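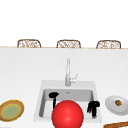 The sink area in our kitchen simulation, with a plate on each side and the red sphere in front.

About us

Flondham is a catering kitchen. We cook and deliver lunches for offices, day care centres and two schools, and all plates come back to us in the afternoon. On a normal working day we serve 416 lunches. In February, when the schools have their winter program, it goes up to 506.

All these plates must be washed, and this is where our story with automation begins.

How we started

The company began in the back rooms of a bakery in Lombardi Street. At that time the cooks washed everything themselves after the service. Later we had a separate washing team, and for many years it was the hardest place to work in the house. People stood at the sink for a full shift. They had sore shoulders and sore hands, and many of them left before the first year was over. We tried better mats on the floor and shorter shifts. It helped a little.

Then we asked the washing team what they would give away first, if they could give away one thing. The answer was the same from almost everyone: taking the plates from the counter and putting them in the sink, again and again, until the evening.

What we do with Brirneo

Brirneo is the name of our automation project. The aim is a robot arm that moves plates and utensils between the counter and the sink. Before any arm comes near our people, the work is tried on the computer. Our partner Salo builds the simulated kitchens, and our own washing team tells them what is wrong with them.

The simulated kitchen is much cleaner than ours, with white walls and a white counter. Our colleagues laughed when they saw it for the first time. But the counter has plates, the basin has black utensils standing in it, and behind the counter there is a table edge with wicker chairs, so there is enough to begin with. We change the position of the plates, we ask for more of them, and we ask for food left on them. In our experience this last point is the one which engineers forget.

What changes for the people

We want to be open about this, as it is the first question in every job interview.

Nobody in the washing team has lost the job through Brirneo, and we have agreed in writing that it stays like this during the whole trial. The tasks are changing, however. Two colleagues from the sink now spend a part of the week with the simulation. They look at the test runs, write down the mistakes and discuss them with Salo. They had no technical training before. They know how a greasy plate behaves, and this knowledge was never written down anywhere in our company.

Other colleagues have moved toward food preparation, with a course paid by us and a higher hourly wage after it. Not everyone wanted this. Some people like the sink, because it is calm there and you can listen to the radio, and they told us so very clearly. They stay where they are. We had not expected this answer and we have changed our plan for it.

There are also worries which we can not take away. Some of the older staff ask what happens after the trial. We do not know it yet. We have promised to speak with the team first, before we sign anything – and to do it in working hours, so that all can come.

Working with us

We are looking for people in the kitchen, in delivery and in the washing team. You do not need to know anything about robots. If you are curious about Brirneo, tell us in your application and we will show you the test runs on your first visit.

Visitors from other kitchens are welcome in the afternoon, after the plates are back. Please write to the office beforehand and bring closed shoes.

Page last updated: 23 Jan 2018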